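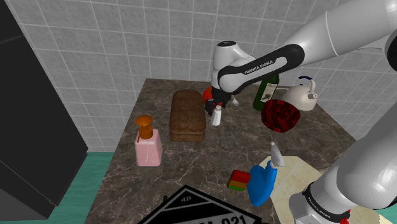
Figure 3. Simulated kitchen countertop with robot arm.

One respondent in Narnham wrote that the party she had joined no longer asked its branches anything, and that the policy book now arrived already bound. Comments of this type were coded as procedural grievance and kept separate from statements about the content of policy. The distinction matters for what follows. Most accounts of factional change treat members' dissatisfaction as a matter of ideological distance, measured between a member's own placement and the placement given to the leadership. Our survey asked for both placements and then asked, in a separate block, how candidates and platform resolutions had been chosen in the respondent's riding.

4.2 Ideological distance and procedural grievance

The sample used in this section consists of 3,854 current and lapsed members in 42 riding associations. Lapsed members are those whose dues had not been renewed by the October cut-off. Associations with fewer than 13 completed questionnaires were dropped before the models were fitted. Open-ended answers were coded by two readers working apart, and disagreements were settled by a third.

Ideological distance is a weak predictor of lapsing once the procedural items are entered. The coefficient keeps its sign but falls within its standard error in the Geddes associations, where nominations had been contested under the older delegate rules. In the Narnham associations, which moved to appointed candidates one cycle earlier, distance and grievance are correlated closely enough that we do not interpret them separately. Region was entered as a fixed effect throughout.

A further 126 respondents reported that they had left and later rejoined. These members place themselves no closer to the leadership than those who stayed away. They do report more personal contact with a local organizer, although the item was worded loosely and may have picked up routine fundraising calls. We have left them in the pooled model and excluded them from the regional ones.

Two limits should be noted. The placement scale was labelled only at its ends, and older members made heavier use of the midpoint. Lapsed members were also harder to reach, so their answers are weighted by age and length of membership.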